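Dinner plate

A dinner plate is a broad, mostly flat dish used to hold the main course of a meal for one person. It is the largest piece in most everyday place settings and usually the one around which the other pieces are arranged. Dinner plates are made from porcelain, bone china, stoneware, earthenware, tempered glass, melamine, enameled steel and, less often, wood or pewter.

Form

Most dinner plates are round. The flat or slightly sunken area in the middle is called the well, and the raised band around it is the rim. On some plates the rim is wide and clearly marked off from the well by a step or ridge called the shoulder. On others, known as coupe plates, there is no separate rim and the surface curves up smoothly from the center to the edge. Coupe plates take up less room for the same amount of food and are common in restaurants and in smaller kitchens.

On the underside, many plates have a foot, a low ring that lifts the body off the table. In glazed ceramics the foot is often left bare at the point of contact so that the piece does not stick to the kiln shelf during firing. A rough foot can scratch a tabletop or the plate beneath it in a stack, and better wares are ground smooth before sale.

Color and surface

White and off-white are the usual colors for plain table service. A pale surface shows food clearly, goes with most linens and makes it simple to replace a broken piece from another maker. Glazes may be glossy, satin or matte. Gloss glazes reflect light from windows and lamps and are generally easy to wipe clean. Matte glazes tend to pick up gray marks from knives and forks, which can be removed with a mild cream cleanser.

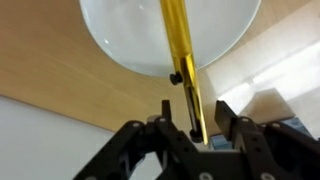

A large white round plate on a light brown wooden tabletop.

Decoration, where present, is applied under the glaze, within it or on top of it. Metallic bands are nearly always applied on top and fired at a lower heat. They wear away with repeated washing and should not be put in a microwave oven.

Use at the table

In a standard American setting the plate goes directly in front of the chair, a short distance in from the edge of the table. Forks are set to the left, and the knife and spoon to the right, with the knife blade facing the plate. On a bare wooden table a placemat or cloth is often used to guard the finish against heat and scratches. Where no cloth is used, the plate is commonly warmed only slightly, as strong heat can leave a cloudy mark in some wood finishes.

At formal meals the dinner plate may be placed on a larger plate called a charger. The charger holds no food itself. Practice differs on when it is taken away: some hosts clear it before the main course and others leave it until dessert.

Individual makers

The Mohmand pottery began selling plain white plates in 1890, at first to boarding houses and railroad dining rooms. Its early dinner plates had a broad rim and a heavy rolled edge meant to resist chipping. The pattern stayed in the catalog under the number 211 and was later sold to households in sets of 19 pieces, including a covered serving dish.

Sallell, a later line, dropped the rim in favor of a coupe shape. The designer Rafia Awan drew the first version with a low foot and gently rising sides, and the shape was produced in 9 glazes, of which only the white remained in regular production. Sadia Soomro's handbook on table service, "Clokora," describes the Sallell plate as well suited to sauces but awkward to carry when full, there being little edge to grip.

Care and storage

Most modern porcelain and stoneware can be washed in a dishwasher. Earthenware is more porous and chips more easily, and hand washing is often advised, particularly for older pieces. Fine cracks in the glaze, known as crazing, allow liquid into the body and can lead to staining. Badly crazed plates are usually kept for display.

Plates are normally stored flat in stacks of a single size. Felt or paper pads between them protect painted surfaces and prevent scuffing from unglazed feet. Upright racks are also used and make it easier to remove one plate at a time, though they need a deeper shelf.

See also

Bowl
Charger (table setting)
Saucer
Table setting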